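Notebook, bench 3, glass table and fruit
December, started 09:40

Continuing from the Zilard entry. Purpose of this session: fix the layout for the table task (grapes from glass to bowl) and write down enough that anyone can rebuild it without asking me.

Table first. Clear glass top, one end wide and rounded, the other tapering. The outline has no straight side to measure from, so all positions are now taken from the metal underneath. The dark bars show clearly through the glass and they don't move unless the whole table does. The horizontal bar is the main datum. Grapes go over it, on the diagonal. The bowl goes to the right of them.

The printing on the glass is also usable. White Chinese characters in two lines, one short run up near the bottles, one curving round by the bowl, plus a loop drawn in thin orange line. I had been ignoring these and marking with tape, and the tape came off whenever the glass was wiped. No tape from now on. Bowl rim inside the curved line of characters, orange loops left uncovered. Quicker and it survives cleaning.

Bowl: cream, round, shallow, raised rim. Starts empty. The deeper one from the Clenitholm box is withdrawn for this task because the stem end of a long bunch catches on its wall and the bunch rolls back out. The shallow one lets the stem lie over the rim, which I am counting as in the bowl provided no berry touches glass.

Bottles: one cola of each make, at the far side. They are there as clutter and stay put. Labels towards the bench where possible.
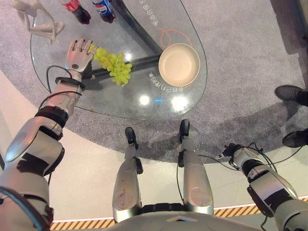
Layout A, hand at the far edge of the bunch, bowl empty.

Grapes. Green seedless, bought as one lot, kept in the fridge until needed. Weighed before going on the table: 515 g as bought, which is too much for the bowl, so cut down. The shape matters more than the weight. A long loose bunch lies flat and stays where it is put. A tight one sits up on a few berries and rocks. Cut side shoots off until it lies flat, and keep a bit of main stem.

Do not use any bunch with split skins. Juice on the glass dries to a film which is invisible from above until the lights catch it, and then it smears with the first wipe. Procedure after a split: damp cloth, dry cloth, wait two minutes, look across the surface from low down.

Crumbs: a few specks near the grapes in layout A. Left them. They are bits of dried stem, I think, and cleaning between every placement was costing more time than it was worth. Wipe at the start and at changeover only.

Lighting. The overhead lights reflect in the glass as hard white spots on the near side of the table. Tried turning the table to lose them. They only shift along, and one position put a spot directly on the bowl rim, which was worse. Returned the table to its original angle, standing on the round of grey speckled carpet and clear of the white floor. On the white floor it slides if leaned on. Carpet is the better place even though crumbs are harder to get out of it.

Yellow and black floor stripe: keep crates and the fruit box behind it. The Kotian crate was over the line this morning and I have moved it.

11:15. Second layout check after resetting from the written notes only, no reference to the earlier positions. Grapes diagonal, over the bar. Bowl to the right, characters curving round it. Bottles at the far side. Agrees with the notes above as far as I can judge by eye. The wording "right of the grapes" is loose and should be a distance. Proposed 120 mm from the nearest berry to the rim, to be tried next session.

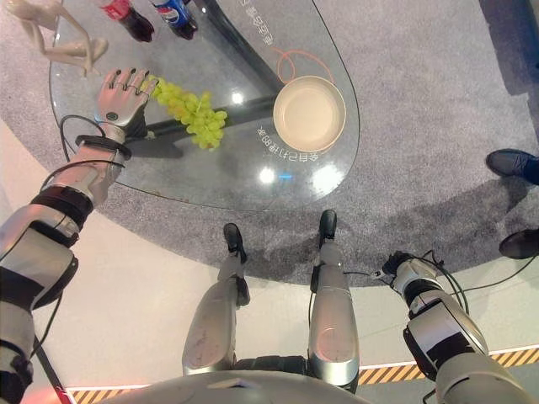
Kanini Swai read this over at lunch and disagreed about the berry measurement. Her objection was that the nearest berry changes every time the bunch is handled, so a distance taken from it is a different distance each time; she would measure from the cut end of the stem, or from the bar, and let the berries fall where they like. She also wanted the bunch replaced sooner than I had planned, saying that grapes handled all morning at room temperature go soft at the stem and start dropping.

Agreed on the first. Bar to rim, then, 120 mm, measured square to the bar. On the second, I had allowed 72 hours in and out of the fridge. Will look at the stems at the end of each day and bin the bunch at the first dropped berry.

To do:
Ruler that can be laid on glass without scratching (Clorkance drawer?)
Second cream bowl, same rim
More cloths
Label the fridge box, someone has been eating the stock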